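Flillimex Storage Cabinet – Assembly and Adjustment Guide
Section 7: Wire Shelves, Door and Leveling

This section covers fitting the wire grid shelves, hanging the door and leveling the cabinet. Complete Sections 1 through 6 first. The side panels, back panel and top must be joined and all cam locks fully turned before any shelf is installed.

Tools needed
Phillips screwdriver, No. 2
Spirit level
Tape measure
Shelf clips, from parts bag 7

Caution: Do not use a power driver on the hinge screws. The panel material strips easily and a stripped hole cannot be covered under the Istudix parts plan.

7.1 Leveling the cabinet

1. Move the cabinet to its final position. Two people are required for this step.
2. Place the spirit level on the top, first side to side, then front to back.
3. Turn the adjustable feet counterclockwise to raise a corner and clockwise to lower it. The feet have a maximum travel of 2 cm.
4. Press down on each corner in turn. If the cabinet rocks, lower the foot that is off the floor until it makes contact.
5. Check the level again after any change.

Note: On carpet, allow the cabinet to settle overnight and repeat steps 2 through 5 before hanging the door.

7.2 Hanging the door

The door can be hung on either side. The hinge plates are supplied fitted for right-hand opening. To change sides, see Section 9.

1. Hold the door open at a right angle to the cabinet and hook the upper hinge arm over its plate.
2. Press the rear of the hinge arm until it clicks. Repeat for the lower hinge.
3. Close the door slowly and check the gap along the top edge.
4. If the gap is uneven, turn the front screw on the upper hinge a quarter turn at a time. The rear screw moves the door in and out.
5. Open and close the door several times and recheck.

Caution: Keep fingers clear of the hinge arms. They close under spring tension.

7.3 Fitting the wire shelves

1. Select the shelf height. Use the same row of holes on both side panels, front and back.
2. Push a shelf clip fully into each hole with the flat face up. The collar must touch the panel.
3. Open the door as far as it will go.
4. Hold the shelf by both ends and bring it into the cabinet opening.
5. Seat the back edge on the rear clips, then lower the front edge.
6. Press lightly on each corner. A shelf that tips has a clip in the wrong row.
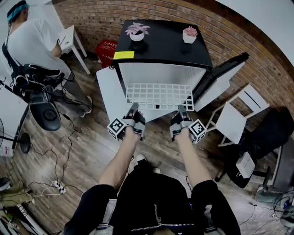
Fig. 7-3. Wire shelf at the cabinet opening, door open.

Note: Shelves made before the Flokarari revision are 49 cm wide and do not fit the current side panels. The part number for the current shelf is 2,905 in the Jääskeläinen catalog – the comma is printed there but should be left out when ordering online.

7.4 Final checks

Load the lowest shelf first and keep heavy items toward the back. Do not hang anything from the underside of a wire shelf. Retighten the hinge screws by hand after the first week of use.

If the door drifts open with the cabinet empty, repeat 7.1 before adjusting the hinges. For missing clips or bent shelves, see Section 11, Ordering Parts.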